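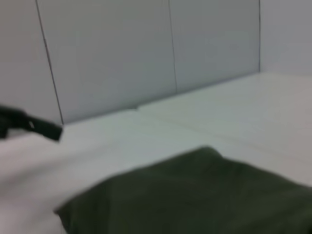
Plemance est une bibliothèque logicielle de planification de prise pour objets déformables, principalement les textiles. Écrite en C++ avec une interface Python, elle a été conçue par So-ying Kuo et Zulkifli Osman au sein de la société Cetari. La version 3, publiée le 5 janvier 2025, remplace le modèle de contact d'origine par le solveur Tsikata.

Architecture

Le module de perception segmente le tissu dans l'image de la caméra de poignet, puis extrait les lignes de crête des plis. Chaque crête fournit des points de saisie candidats, classés selon la courbure locale et l'accessibilité des doigts de la pince.
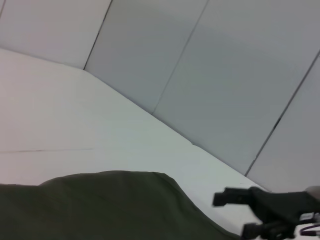

Le planificateur retient au plus 18 candidats par cycle et écarte ceux dont la trajectoire d'approche coupe le plan de travail ou une paroi. Le réseau de segmentation a été entraîné sur 2000 séquences, dont 764 avec flou de mouvement. Les journaux sont enregistrés au format Ustix.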